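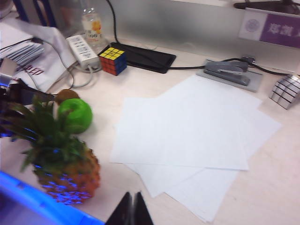
1/ 上个月答应过几位朋友，要把我们镇图书馆换开源借阅系统的事慢慢讲一讲，拖到今天才坐下来写，茶都续了两回，大家也泡杯茶慢慢看吧。

2/ 先说背景。Etholm 图书馆以前用的是一套买来的软件，合同每年续一次，想多加一个检索字段都要写信去求，信去了还不一定有回音。馆里只有 5 个人，谁也不是学计算机的，我自己是学中文的，当年连命令行都怕得要命（现在也还有一点怕）。

3/ 后来看中了 Plodo，代码公开，许可证是 GPL，文档写得很老实，哪里没做完就写没做完。我光是读安装说明就读了三个晚上，一边读一边抄笔记，抄得手酸，可心里挺高兴的！

4/ 迁移最难的是书目数据。老系统导出来的文件，繁体简体混着，作者名有的姓在前有的姓在后，有 2104 条记录怎么都导不进去。我们没有一次改完，每天下班前改一点，改到后来对着“佚名”两个字都有感情了。

5/ 中间我在 Plodo 的邮件列表上问过一个编码的问题，问得又长又啰嗦，还怕人家嫌烦。结果 Bulldale 那边一所学校的管理员给我回了一大段，连脚本都贴上了。我照着改了 7 行，第二天早上再导，过了。那天我给全馆买了豆浆。

6/ 也说说不顺的地方吧。中文翻译缺了不少，读者点“续借”会跳出来一句英文，有位老伯专门来柜台问我是不是欠了钱。我就注册了账号自己译，前后交了 27 处，有两处被退回来，说标点不统一，人家说得对，我改了再交。

7/ 常有人问省了多少钱，这个我真说不好，服务器要钱，大家花的时间也是钱。我更看重的是现在想改什么，可以自己动手，也可以找人商量着改。

8/ 明年一月打算把儿童阅览室的目录也搬过来，封面图还没想好怎么处理，有经验的朋友请留言教教我，长一点没关系，我爱看长的。

——Yufang Tang，2022年12月20日

评论

阿苇：封面图我们是按 ISBN 命名放在一个文件夹里，再批量上传的，记得先备份。

Choi：请问那个编码脚本能公开吗？我们这边也卡在繁简混排上。

Yufang Tang 回复 Choi：可以的，我先问问原作者，他点头了我就贴出来，顺便把我的笔记也整理一下，字丑别见怪。

南窗读者：续借那句英文我也见过，现在是中文了，谢谢唐老师！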